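Home | List archive | Join | Search | Previous | Next

Ukbridge Household Swap List
Message 1059
Subject: Re: small bathroom counter, everything ends up next to the sink

> Hi all,
>
> We moved into one of the Innes Street apartments in December and the bathroom has one counter and no closet to speak of. It's a nice counter, speckled stone with the sink set in from underneath, but whatever I put away is back out by the next evening. Hair dryer, cups, chargers, little packets of stuff from my bag. I bought a rack from Osow that goes over the toilet and my husband hit his head on it twice in one week, so it's going back.
>
> Two questions. Does anybody have a system for the hair dryer that doesn't involve drilling? And how do you clean in the back behind the faucet without moving the whole world? I can get one finger in there and that's it.
>
> Also, is a bar of soap hopeless on stone? I like bar soap but the last dish left a ring.
>
> Thanks in advance, I read everything even when I don't reply.

Oh boy, do I have opinions on this! I've had the same kind of bathroom for years (square single-lever faucet, big white rectangular sink, stone all around it) and I've been through every basket and tray the discount store carries. I'll take your questions in the wrong order, since the cleaning one is the one I've thought about most while standing there with a sponge.

Start with the round shapes, because they collect everything. Cups, tumblers, soap dishes with a lip, the drain. Anything with a curved inside that narrows toward the bottom gets a film down where your fingers don't reach, and you only notice it when the light comes from the side. I used to wipe the part I could see and call it done. Now I go in with a bottle brush, the skinny kind with a bend in the wire, warm water and one drop of dish soap, and I turn the thing and not the brush. Way easier on the wrist.
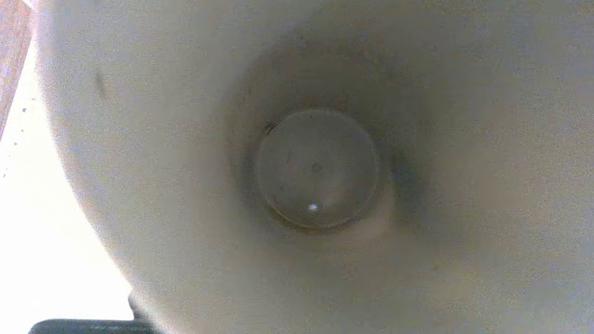
For scuffs that stay put after that I use baking soda mixed with enough water to make a paste, let it sit while I do the mirror, then rinse. Please try it on a hidden bit first! I dulled the finish on a perfectly good tumbler by going at it with the green side of the sponge and I still see it every morning. And keep vinegar off your counter unless you know what kind of stone it is. Somebody on this list posted about etching theirs last year and I have never forgotten it.

The back of the faucet: old toothbrush, dry first, then damp. Dry first really matters. If you wet that dust it turns to paste and smears along the wall and you'll be picking at it with a toothpick. I also fold a thin rag over a butter knife and slide it through the gap behind the base. It looks ridiculous but it takes me less time than finding my glasses. While you're there, do the overflow hole at the back of the sink, with the same toothbrush, and then throw the toothbrush out. If you have a pop-up stopper, check whether yours lifts out. Mine does with a quarter turn, and there was a hair situation under there that I won't go into.

Which brings me to hair dryers. I have strong feelings about attachments. The diffuser and the funnel-y things are the worst shapes to store that anybody ever came up with - they won't stack, they roll, and every hollow holds on to dust. I kept mine in a drawer for a while and the drawer wouldn't close, then I kept them in a bag on the door and the bag fell on the dog. 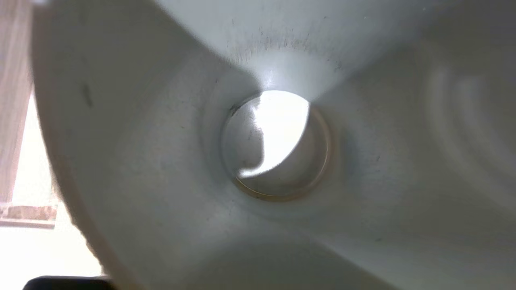
My rule now is that anything I haven't used in 2 months goes in a shoebox under the bed with its name on the lid. If I go looking for it, it earns its spot back. So far exactly one thing has come back, and it was a comb.

As for the dryer itself, no drilling, I promise. Get a tall heavy container, heavier than you think, because the cord will pull a light one right over. I tried a plastic one first and found it on its side every single time. A ceramic utensil crock from the kitchen aisle works great. Nozzle down, cord folded back and forth (not wound tight around the handle, that's hard on the cord where it goes into the body) and held with a strip of that hook and loop stuff. Let it cool all the way before it goes in. And unplug it, always, especially with a sink that close. I know you know that but I'm a mother and I have to type it.

If a crock takes too much room, a friend of mine hangs hers on the inside of the cabinet door with an over-the-door hook from Ilteck. I haven't tried it so I can't tell you if it scratches the paint.

The best thing I ever did for the counter itself was a small box with a drawer in it. Black, with a white panel on top, so it gives you a flat place to set things down plus somewhere to hide things. The catch is that you have to close the drawer, and I'm not going to sit here and pretend I do!
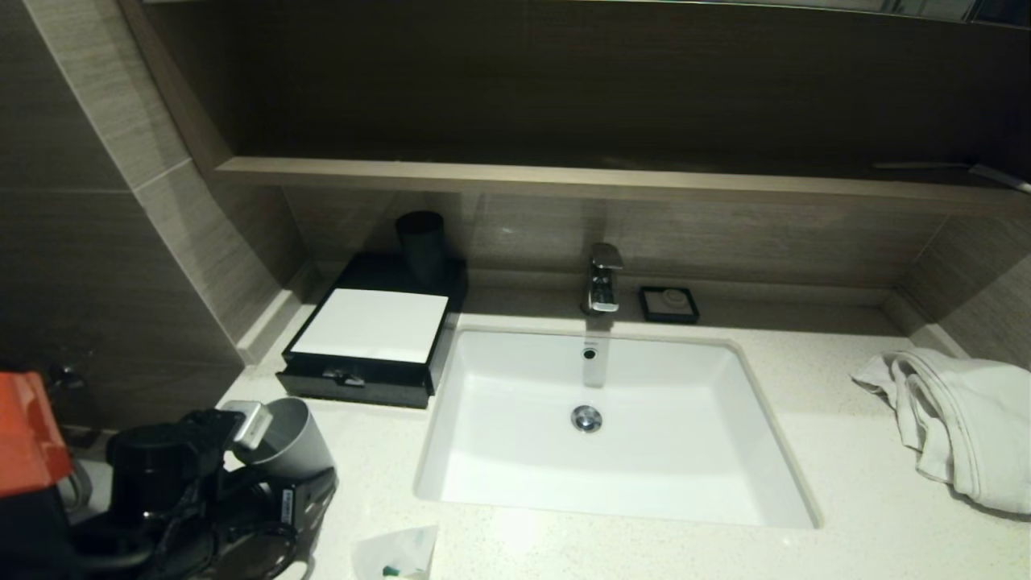

I let myself have 4 things out in the open and that's it. Soap, one cup standing up at the back, hand lotion, and whatever I'm in the middle of using. Everything else has to fit in the drawer or leave the room. Chargers and cords leave the room. Those little paper packets you mentioned, the samples and wipes, get one sandwich bag and when the bag is full I use them up or give them away. I did a big clear-out in the spring and found 3 identical travel shampoos, all opened. So it isn't only you.

Bar soap on stone is fine, you just need a dish with no holes going straight through the bottom. Mine is a plain square black one, sits to the right of the faucet, and I dump the water out when I brush my teeth at night. If you want to be extra careful put one of those clear felt dots under each corner so air gets under it. For the ring you've already got, try a damp cloth laid flat over it for ten minutes and then wipe, before you try anything stronger. Soap rings mostly let go with plain water and some patience. If it's still there, ask the building what they sealed the counter with before you put a product on it.

One more thing and then I'll quit. If you haven't sent the Osow rack back yet, would you let me know the width? I have a weird spot next to the washer and I wouldn't mind trading for it. I have a set of drawer dividers, never used, too deep for anything I own. I can drop them at the Innes Street lobby any evening after six.

- your neighbor across the parking lot

2 replies | 4 thanks | Share this message

Contact the list owner | Copyright Ukbridge Household Swap List | Back to top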